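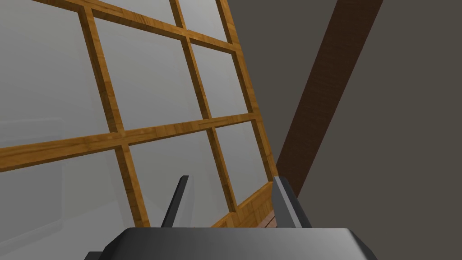 *Fig. 1. Multi-pane window with a wood-grain frame (computer rendering).*

**Unit 4: What yeast does to a cider**

Last time we pressed; now the fun starts! Fresh apple juice is sweet, tart and pretty simple. Give it a few weeks with yeast and you get pear drops, honey, wet hay, clove - a whole range of smells that weren't in the glass before.

**The basic trade**

Yeast eats sugar and gives back alcohol, carbon dioxide and a little heat. Everything we love to argue about at tasting comes from the small side products, mainly esters (fruity) and phenols (spicy, smoky).

**Reading your hydrometer**

- Write down the starting gravity *before* you pitch. You can't go back for it.
- Water reads 1.000 on our hydrometers. Some books drop the decimal point and write 1,000, so don't panic.
- A dry cider finishes at or just under that mark.
- Spin the hydrometer to shake off bubbles, then read at eye level.

**Wild or pitched?**

Vasanthi Kotian's Lirndale batches are all wild ferments, and they're gorgeous: slow, a bit funky, different every fall. Chaiwat Wongsuwan pitches a cultured yeast at Jarnholm and gets a clean, bright cider that tastes of the apple first. Taste them side by side and you'll hear two completely different ideas of what cider is for. I change my favorite every year!

Wild ferments start slowly, so keep air out and be patient. Pitched ones can race if the room is warm. Chaiwat likes 60°F; at 82°F his trial batch came out hot and solvent-like, and we'll be smelling that one too (brace yourselves).

**Malolactic fermentation**

Bacteria turn sharp malic acid into softer lactic acid. It often kicks in during spring - April, in Vasanthi's cellar - and the cider gets rounder and sometimes buttery. Low-acid juice can go flat and dull from it, so taste as you go.

**For next session**

1. Read the Rahman handout on blending, both sides.
2. Bring gravity readings for your own jug, with room temperatures.
3. Smell your jug daily and write one line each time. Plain words are great: "banana," "bread," "struck match."

We meet in room 303. Skip the perfume, please, and bring a clean glass.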